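Cletdale Travel Board > Islands and Coast > Boat trips
Topic: Two-island day boat or the slow ferry, first time with parents

dehua_h
Joined: July
Posts: 22

Hello everybody. My name is Dehua Han and I am planning a trip to the Fagundes islands with my mother and father. We will stay in Cletdale five nights. I have read the old threads, but many of them are before the timetable was changed, so please excuse me if I ask something that was answered already.

There are two possibilities. The first is the Zotach day boat, which visits both islands and returns at 6 in the evening. Lunch is included and the price is 73 per person. The second is the public ferry, which goes only to the big island, and we would walk to the beach by ourselves. My father is 71 and walks well. My mother becomes seasick in small boats, and this is my main worry.

Also I would like to know if one must book before arriving. We still have the apartment to choose and I don't want to fix the day too early.
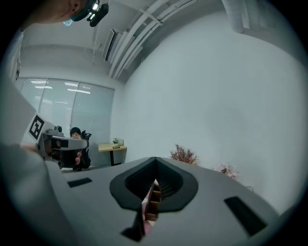 Wooden boards, Wednesday

Thank you in advance for each answer.

saltyknees
Posts: 377

Take the Zotach boat. We did it twice and would do it again tomorrow. The crossing is 40 minutes and then you're in the shelter of the island for most of the day. Lunch was grilled fish and potatoes, plenty of it. Ask for the lower deck at the back, that's the steady part.

marrow_lane

Have to disagree with saltyknees. It's a nice boat but it is NOT the right boat for somebody who gets seasick. The stretch between the two islands is open water and in the afternoon the wind comes up. On our trip half the passengers were very quiet by 3 o'clock. The ferry is three times bigger and you hardly feel it.

saltyknees

What month were you there? In early summer it's like a lake.

marrow_lane

July. And it was not like a lake.

dehua_h

Thank you both. We will also go in July, so I take this warning seriously. May I ask marrow_lane, how far is the walk from the ferry pier to the beach? On the map it looks short, but the map does not show whether it goes uphill.

marrow_lane

25 minutes, up first and then down. The steep part is in the beginning. There is a little bus that meets the 9:15 ferry, but not the later ones, or it didn't when we were there. Coming back, the climb is on the other side and has no shade at all.

pilchard2

The bus meets the 11:00 as well now. You pay the driver, coins only.
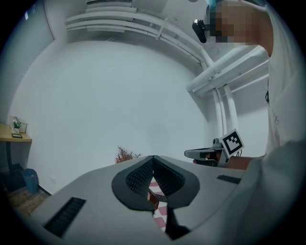 Filed under: Boat trips / Tickets and timetables

dehua_h

This is very useful, pilchard2. Is it possible to buy the ferry ticket on the same day? One website says it is necessary to reserve and another website says the opposite.

pilchard2

Foot passengers can buy at the window until 15 minutes before. Reservations are for cars. In high season I would still be there at 8:30, because there is one window and the line is slow. Sit inside on the left side going out, the sun is on the right.

Stoltimus

There is a third option you did not mention. In the mornings the Zotach company runs a short trip to the small island only, 2 hours there and home again by 1. No open stretch in the afternoon. I took my aunt, who is sick even in a taxi, and she was fine. No lunch on it, so bring something.

saltyknees

Didn't know they still did that one. It used to leave from the other harbor, by the fuel dock.

Stoltimus

It still does. Don't go to the main pier or you will stand there and watch it leave without you. I say this from experience.

marrow_lane

OK, I can agree with the morning trip. But the small island has only pebbles, no sand, so take shoes for the water. And it's a ladder from the boat, with no ramp. Would your father be all right with a ladder?

dehua_h

My father will be all right. My mother I must ask. She does not like ladders, but she likes even less to be sick, so maybe she will choose the ladder.

I discussed it with them this evening. We think we will take the ferry on the first good day, with the 9:15 and the bus, and if my mother feels well on it, then the short morning trip two days later. The full day boat I will maybe take alone, if they want to rest. Is it a problem to go as one person?

saltyknees

Not at all, they seat you with others at lunch. Still think you're all missing out, but fine. Bring a jacket for the way home.

pilchard2

Bring coins.

dehua_h

I have written down both. We will book the apartment first, and I will come back here and report how was the crossing.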